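17 Dec 2018, fan noise, second bench

Rochelle asked me to write down what we did with the noisy workstation before I forget the order of things.

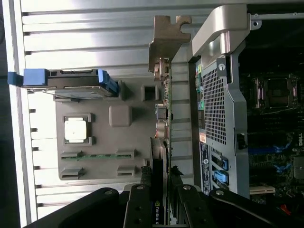

The complaint from Calum was a hum which comes and goes every few seconds. In November we thought it was the power supply, and I changed it, but the hum stayed the same. So today I measured again, with the side cover off and the meter at 40 cm.

- Fan at 2000 rpm: hum is weak, I can hear it only with my ear close.
- Fan at 3000 rpm: strong hum, the desk also vibrates a little.
- Fan stopped by hand for a moment: no hum. So the power supply was innocent, sorry.

I put rubber washers under the four fan screws. At 3000 rpm it is better but not gone. Mei thinks the bearing is worn and I agree with her.

Settings: I limited the fan to 88 % in the BIOS. Under full load the processor goes up to 3 degrees warmer than before, this is acceptable for me.

To do: order a new fan, same size, with the long cable. Ask Bernadette if there is still one in the Titetti box. Please do not put the cover back with the short screws, they damage the thread.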